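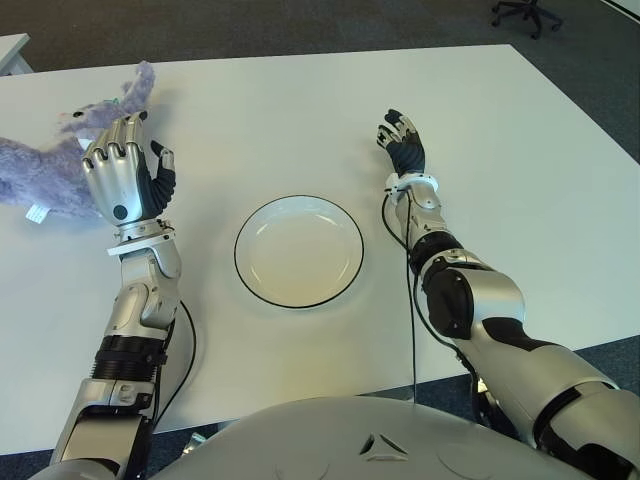
Figure 1. White table and the two robotic arms, left hand raised.

4.2 Tenancy terms and early exit

The second strand of the interviews covers lease terms at the Firndale incubator. Firndale opened with a mixed model: public land, private operator (Kaplan), and a rolling license in place of a standard commercial lease. Start-ups pay by desk in the first stage and by floor area after that. The shift between the two is where most of the friction sits.

Founders described the desk stage in much the same way. Cheap, easy to leave, noisy. Few had read the license before signing. One team had budgeted for a year of desk rent and was moved to floor-area pricing after 4 months, when it took on an extra hire. Rent went up by 90 percent at that point. The team stayed, but cut its travel and delayed a second hire. We heard versions of this from hardware and software firms alike, hardware firms more often, as they need benches and storage early.

Notice periods matter here. Kaplan's license asks for 90 days from the tenant and gives the same in return. On paper symmetrical. In practice a young firm can't find bench space in the city in that time, and the operator can fill a desk in a week. Several respondents raised this without being asked.

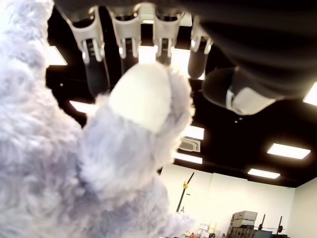 Figure 2. Robotic hand over a lavender-gray plush toy.

4.3 Mentoring hours

Mentoring is the part of the offer that gets the most space in Firndale's own material and the least in the interviews. Each resident firm is given a fixed allotment per quarter. Uptake was high in the first quarter of residence and dropped sharply after. Reasons given: mentors too general, slots in the middle of the working day, the same advice on pitch decks repeated by different people. Against that, introductions made by mentors were rated well even by firms that had stopped booking sessions. This fits the view that incubators work mainly as brokers, though our sample can't settle it.

Amier, the regional seed fund, sits on the same site and shares a front desk with the incubator. Respondents were split on this. Some liked the short walk. Others felt watched, and said they were less open with mentors then they would have been elsewhere, as mentors and fund staff eat at the same tables. No one reported an actual breach of confidence. The worry alone seems to change behavior. It should be tested properly in the next round.

4.4 Comparison with Dremedgate

Dremedgate is smaller, older, and wholly public. No equity is taken and no fund is attached. Floor space there is 800 square meters against a much larger building at Firndale, so the two are not like for like and we don't treat them as such. Still useful. Three points came up:

Length of stay was longer at Dremedgate, and exit less often tied to a funding event.

Tenants knew each other better. Shared kitchen, one entrance.

Fewer outside introductions. Firms that wanted private money looked for it alone and mostly late.

The January interviews at Dremedgate were shorter then planned due to a building closure, and 3 of them were finished by phone. Phone answers were briefer, esp. on rent. We have kept them in but they should be read with care.
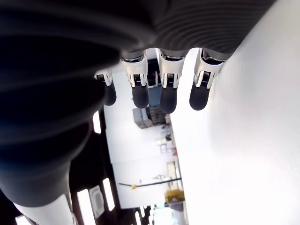 Taken together the two sites suggest that lease design does more to shape early hiring than mentoring does, at least in the first year. Firms adjust headcount to stay under a pricing step. They don't adjust it to match advice. Whether a smoother rent scale would cost the operator anything is unclear; Kaplan did not share occupancy data and the public accounts lump desk and floor income togther. Section 5 takes up the funding link, and the question of who carries the risk when a tenant leaves early.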